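Making Our Own Furniture Polish
Final project report, Everyday Chemistry
Daiane Andrade, Plevstead College
March 14, 2020

So my grandmother swears by olive oil and lemon juice. She has rubbed it into every piece of wood she owns for as long as I've been alive, and her whole house smells like salad dressing for a day afterward (in a good way!). When Ms. Medeiros told us to pick something we already use at home and find out if it does what people say it does, I knew right away what I wanted. My partner was Cleiton Godoy, whose family uses beeswax, so we had a rivalry going before we'd even turned in the topic form.

What we wanted to know

Our main question was pretty simple: does a polish you mix in your own kitchen do as good a job as one from the store? Then it got complicated, because "good job" can mean a lot of things. Shiny? Smooth? Does water bead up on it? Does dust stick to it the next week? Cleiton wanted to test everything. I wanted to pass my other classes. We settled on shine, feel, and water, and left dust as an extra if we had time.

Some background

Most wood furniture isn't bare wood on the outside. It has a finish on it, like lacquer or varnish, and the finish is what you're touching when you run your hand over it. I didn't know this going in and it kind of changed the project. All those labels that say they "feed" the wood? If there's a solid finish in the way, the oil mostly can't get down there. It sits on top and fills in tiny scratches, so light bounces off more evenly and the surface looks darker and richer for a while. Then it wears off or gets wiped off.

Wax is different. It's a solid at room temperature, so once you buff it there's a thin dry layer left behind and it doesn't feel greasy. It does take a lot more elbow work. Beeswax by itself is too hard to spread, which is why recipes mix it with an oil to make it a soft paste.

The lemon juice part is the weird one. Juice is mostly water with acid in it, and water and oil don't mix, so you have to shake the jar like crazy every time and it still splits while you're looking for a rag. The acid can help loosen grime. It can also go bad, because it's food. We found this out with a jar we left in Cleiton's locker. Sorry, everyone in the Sotelo building.

What we used

Olive oil and lemon juice, my grandmother's recipe, 2 parts oil to one part juice.
Beeswax paste, 3 parts oil to one part beeswax, melted together over hot water.
Lesex lemon polish from the grocery store.
Plain water on a damp rag, as our control.
Sample boards, which Mr. Conceição in the wood shop cut from leftover shelves. Some were varnished and some he sanded bare for us.
Sandpaper, 80 grit, for scuffing the varnished boards so they all started out equally sad looking.

Melting the wax

Beeswax takes forever. We put it in a glass jar in a pot of water on the hot plate and stared at it for most of a lab period. Do not heat it directly, it can catch fire, and Ms. Medeiros made us both sign a thing saying we understood that. Once it's clear you stir in the oil and pour it into whatever you're going to keep it in. Ours set up grainy the first time because I put it in the fridge to speed things up. The second batch we let cool on the counter and it came out smooth like lip balm. Cleiton did put some on his lips. He says it's fine.

How we tested

Every board got the same small spoonful of product, rubbed in along the grain, left to sit while we ate lunch, then buffed with a clean dry rag. For shine we stood a printed page of letters behind each board and wrote down the smallest line we could read in the reflection. For feel we had classmates close their eyes and pick words from a list (greasy, dry, smooth, sticky). For water we used a dropper and watched what the drop did.

Janaína Brandão from the other section was our outside judge. She didn't know which board was which, only the labels on the back. She was very strict and I think she enjoyed it.

What happened

On varnished boards, everything made things look better on day one, even the damp rag. The olive oil board was the shiniest right after buffing, and yes, I texted my grandmother. But it also got "greasy" from almost everyone who touched it, and by the next week it had lost most of the shine and picked up lint. The Lesex board looked nice and even but water just spread out on it. The beeswax board wasn't as flashy, but drops stayed round and it still felt smooth a week later.

On the bare boards it was a totally different story. The oil soaked right in and made the wood a lot darker, and it never really dried. The wax paste soaked in some too and left a soft dull finish that Janaína picked as her favorite out of the whole set. Water raised the grain and made the control board fuzzy.

So fine, Cleiton wins on paper.

Things that went wrong

Our room in building 507 has big windows, and the glare changed all afternoon, which messed with the reflection test. We should have used one lamp with the shades down. We also switched rags partway through, from old T-shirt pieces to the kind of cloth made for dusting, and I'm pretty sure that helped whatever we tested last. And scuffing by hand isn't even. My boards came out rougher than his, because I press harder when I'm bored.

If I did it again

I'd try walnut oil, or one of the oils that hardens as it dries, because olive oil never will. I'd also like to test on real furniture that's been used for years. My uncle Jakov has a dining table that's had every product in the world on it, and he said I can have one leg of it to play with in June, as long as it's the one by the wall.

And I'd look at rags on purpose next time. Buffing mattered way more than we expected! With too much product left on, everything looked streaky, and the fix was nearly always a dry cloth and more rubbing along the grain.
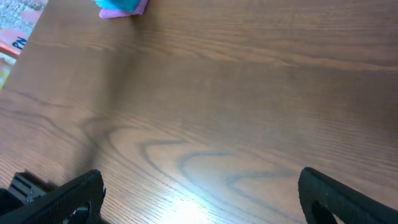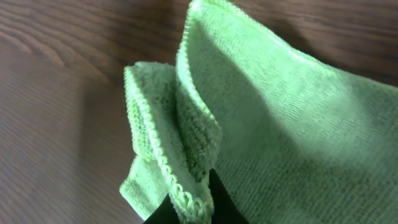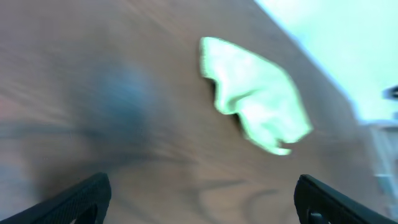
Wood grain on a brown tabletop (first picture); light green cloth on the table (second and third).

Thanks

Thank you to Silvana Medeiros for the hot plate and the patience, Anderson Conceição for the boards, and Janaína for judging. My grandmother has read this report and is going to keep using olive oil.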